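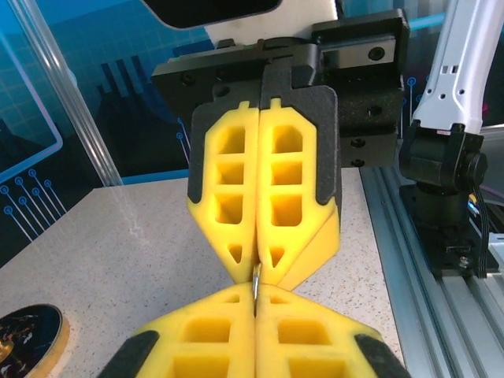 Fevdale Walking Routes: progress report to the Sastel Fund

Submitted by Lwazi Ndlovu, project manager
29/04/2024

Summary

The project is on schedule for the river route and behind schedule for the hill route. Spending is within the agreed budget. The survey of existing paths is finished, the sign design has been agreed with the town council, and the first batch of waymarkers is in place between the station and the old mill. The hill route is held up by a disagreement over access at Ekau Farm. We are asking the Fund to agree one change to the plan, set out under Changes requested.

Background

The grant was awarded to improve the two walking routes that start in the middle of Fevdale. The river route is flat and follows the water from the station to the weir. The hill route climbs from the market square, crosses the fields at Ekau and comes back down by the church. Both have been public paths for a long time, but the signs on them had been put up by different bodies over many years and did not agree with each other. In several places there was no sign at all at a junction, and in one place there were two that pointed in different directions for the same destination.

The application had three main aims: that a person who does not know the town should be able to follow either route without a map, that people with low sight should be able to use the river route on their own, and that the surface of the river route should be usable with a wheelchair or pushchair as far as the weir.

Work completed

Survey. Every junction, gate, step and crossing on both routes has been recorded. The survey found 199 places where a marker or sign was needed. This is more than we allowed for in the application, where we had worked from the old council map. Most of the difference is on the hill route, where the map shows a single path but people on the ground have a choice of several, some of them made by cattle. The full list has been sent to the Fund separately.

Old signs. All the old signs on the river route have been taken down except the cast iron fingerpost by the mill. The council's heritage officer asked for that one to stay. It has been cleaned and repainted in its original white and black. Its distances are slightly wrong, as it was made before the path was moved back from the bank, but we agreed to leave them as they are.

Surface. The stretch from the station to the mill has been relaid with rolled stone. Water used to sit at the low point behind the allotments. The contractor dug out the old drain there, found that it had been blocked with roots and rubble, and replaced the pipe. The path has stayed dry through the rain we had in April. The stretch from the mill to the weir still has its old surface. It is firm in most places but there is a bad patch where the path passes under the road bridge, and we have put this first on the list for the next period.

Gates. The kissing gate at the mill end was too narrow for a wheelchair and has been replaced with a wider one that takes the standard key. Two allotment holders told us they had trouble with the latch in cold weather. The supplier has adjusted it and we will check it again in the winter.

Questionnaire. We received 151 completed forms, some on paper from the library and the surgery, the rest online. The answers are summarised further on.

Sign design and manufacture

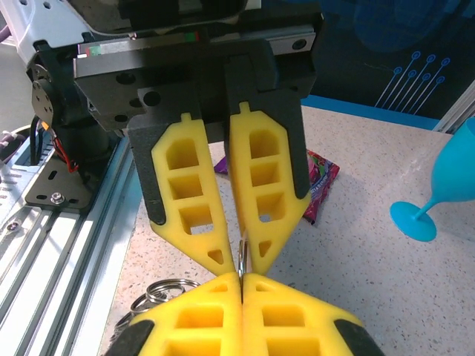 The design of the waymarkers took longer than any other part of this period's work. The council had expected us to use its usual green with white lettering, and we tried this first. On the river route, which is under trees for most of its length, the green markers were hard to find even for people with good sight. We put up test pieces in several colours at the station end and walked the stretch with members of the low sight group, in morning light and again at dusk. Strong yellow against a dark background was picked out soonest by almost everyone. We have therefore settled on a yellow arrow on a very dark grey plate, with the lettering in the same yellow. The council's planning officer has confirmed in writing that this may be used on both routes, and that the green signs elsewhere in the town need not be changed to match.

The arrows have a blunt point. An early version had a long narrow one, which looked neat on the drawing but was difficult to make out from a distance and caught on clothing where the path is tight. The lettering is larger than in the application and the wording has been cut down to make room for it. Most markers now carry only the name of the route and the arrow. Destinations and distances appear at the main junctions.

The markers are being made by Nguyen Signs, who gave the lowest of the quotes and were also the only firm able to add raised lettering without sending the plates away. The first batch arrived on time. A few plates had been drilled in the wrong place and were replaced at no cost. The remaining plates for the river route are due before the end of the next period. We have not yet ordered the plates for the hill route, for the reason given below.

Posts are oak where the path is on grass or earth. On the paved part near the station we have fixed the markers to lamp posts with the council's consent.

What people told us

The questionnaire asked how often people use the paths, what stops them using them more, and what they would like to see changed. Mud was the most common complaint by a long way, followed by not being sure of the way and by dogs off the lead. A fair number of people said they had never walked the hill route at all, and many of these had lived in Fevdale for years. Several thought it was private land.

Parents with young children asked for somewhere to sit. People who had recently been ill or had an operation asked for the same thing, and some said they had stopped going out along the river altogether as there was nowhere to rest between the station and the weir. Benches were not in the application. We return to this under Changes requested.

There were some objections. A small group of residents near the mill are worried that better signs will bring more cars to the lane. We met them on site. We have agreed that the signs and the leaflet will direct visitors to the station car park, and that the lane will not be shown as a place to park. They would like bollards as well, but this is a matter for the council's highways team and we have passed on their request.

Problems and delays

Ekau Farm. The hill route crosses two fields at Ekau. The definitive map shows the path going straight across both. In practice people have walked round the edge for many years, and the farm wants the official line to follow the edge too. We have no objection, and the edge is drier and gives a better view, but moving a public path needs a formal order and the council cannot put up permanent markers on a line that is not yet legal. The application for the order has been made. The council's rights of way officer expects it to go through but will not give a date. Until then we cannot finish the hill route, and we do not think it sensible to mark it in pieces.

Bridge patch. The ground under the road bridge belongs to the highways authority and any work there needs its permission. We asked in good time and have had an acknowledgement but no answer. If there is none soon we will ask the council to raise it for us.

Leaflet. The printed leaflet has been drafted but is on hold until the line at Ekau is settled. A large print version and an audio version of the river route directions are ready and can be put out on their own.

Money

Spending on surfacing was higher than planned on account of the blocked drain. Spending on signs was lower, as nothing has been ordered for the hill route. Staff costs are as forecast. Nothing has been taken from the contingency line so far, although the bridge patch may call for some of it if the ground turns out to be soft. The accounts for the period are attached with copies of the main invoices.

Changes requested

We ask the Fund to agree to the purchase of 4 benches for the river route, to be paid for from the saving on the old sign removal, which the council did for us without charge. The benches would have backs and arms, and would stand on a hard base with room beside them for a wheelchair. The council has agreed to look after them once they are in. No increase in the grant is needed.

Next period

Finish the river route markers as far as the weir.
Resurface the patch under the road bridge, subject to permission.
Install the benches, if agreed.
Publish the large print and audio directions for the river route.
Keep pressing for the order at Ekau and order the hill route plates as soon as it is made.
Walk the finished river route again with the low sight group and record any marker that needs to be moved.

Attachments: accounts for the period; questionnaire results; letter from the planning officer; map of the proposed line at Ekau.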